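# The Ferryman Comes Back to Sotormont

The print of "The Ferryman's Wage" that went on screen at the Callier in February runs 60 minutes, and for most of that time very little is said. Gerardo Ferraro shot it in and above the town of Sotormont with a crew small enough to fit in one van. Raffaele Testa plays the ferryman, a man who has stopped charging his passengers and won't explain why.

The film was long thought to survive only in a cut version. The reels held by the Kan archive came to 3,039 feet of usable picture once Gemma Ferri had gone through them on the bench. The shorter version, the one shown on television, measured 2,961. The difference is one scene, set in the ferryman's kitchen, and it changes how the ending plays.
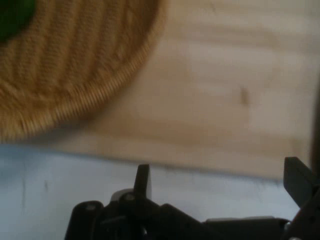
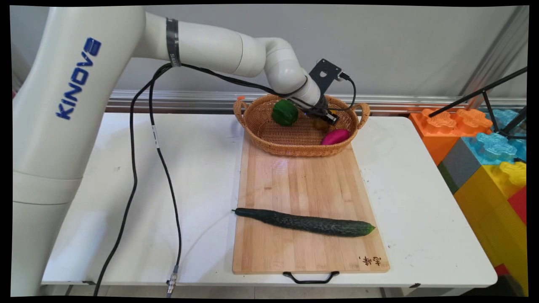
In the kitchen scene Testa's character sits down with his daughter and sorts what the passengers have left him in place of money. Ferraro keeps the lens on the table and lets us hear the voices from above it. He had a liking for plain household things, the sort of coiled basket with a thick stitched rim that can sit on a pale table and hold your eye with its ridges alone, and he gives these objects more time than he gives most of his actors. Testa's hands come in, go out, come in again. The daughter asks one question and gets no answer.

Dennis Blackburn, who wrote the program notes, thinks the scene was dropped for pace. I think it was dropped for sense. With it in place, the ferryman's last crossing looks like a decision. Without it he seems merely tired.

The music is new. Yoga Rondonuwu wrote it for strings and a single reed organ, and it stays out of the way -- perhaps too much so in the river passages, where the old soundtrack is mostly hiss. The kitchen has no music at all, and I was glad of that.

Burnevis will release the longer version on disc in an edition of 2,000, with both endings and Ferri's short account of the repair work. The booklet is dated May 2021.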